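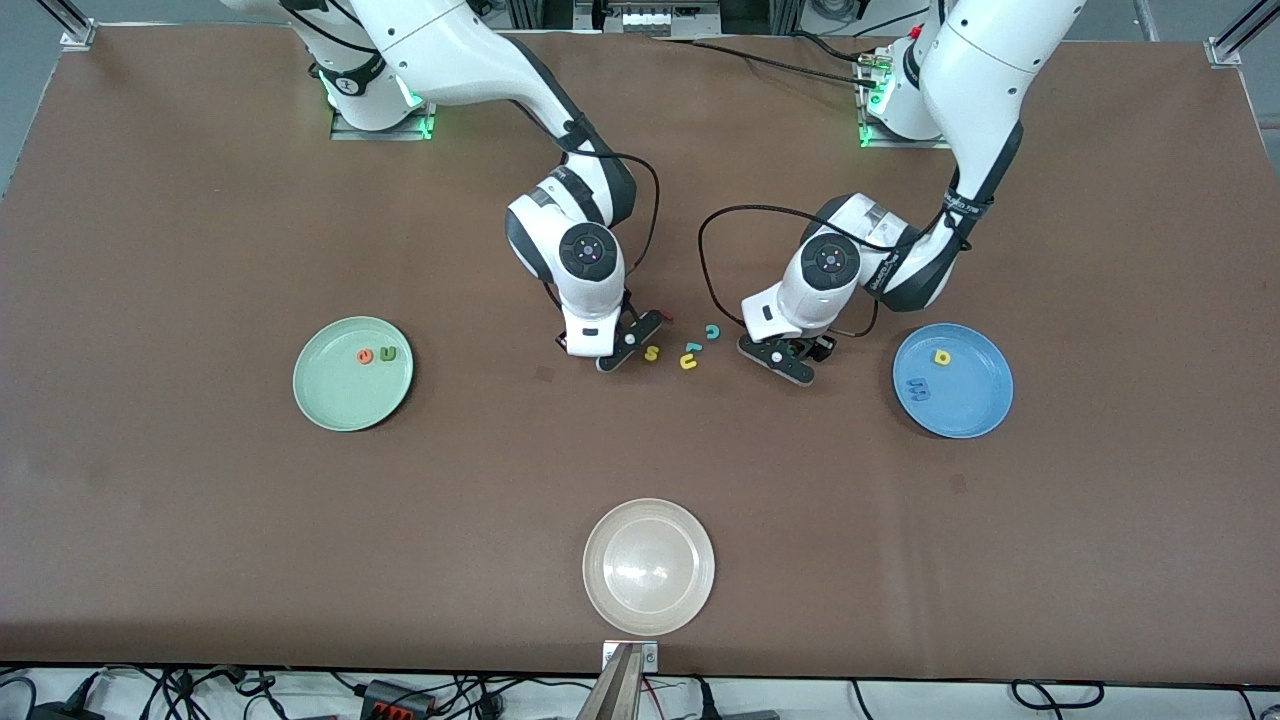
Two white arms over a brown table, with foam letters and three plates.

4. Setting up your league in Womivix

Read this section before you invite the other managers. Some settings can not be changed after the draft is opened.

4.1 Create the league
1. Sign in and choose New league.
2. Write the league name. It may have up to 24 characters.
3. Choose the number of teams. Only even numbers are accepted.
4. Press Save.

Note: The player list in this version has 1,287 names. Retired players who come back to the field are added only after their club has confirmed it.

4.2 Set the roster
1. Open Roster and choose the positions you want to use.
2. Set the number of bench places.
3. For tight ends, decide if a catch gives a half point or a full point.
4. Press Check. If the line becomes red, you have more places than the draft has rounds.

Caution: When you change the roster, the saved draft order is deleted. Write it down first.

4.3 Import last season's points
1. Export the file from your old league in CSV format.
2. Choose Import, then Nendano format.
3. Wait for the message "Import finished". Please do not close the window during this time.

Note: A file can have 700 rows at most. If yours is longer, divide it in two and import the parts one after the other.

If the import stops with error 678, the season column is missing. Add it and repeat from step 2.

Text: Cecilia Sarpong. Last changed 26/03/2019.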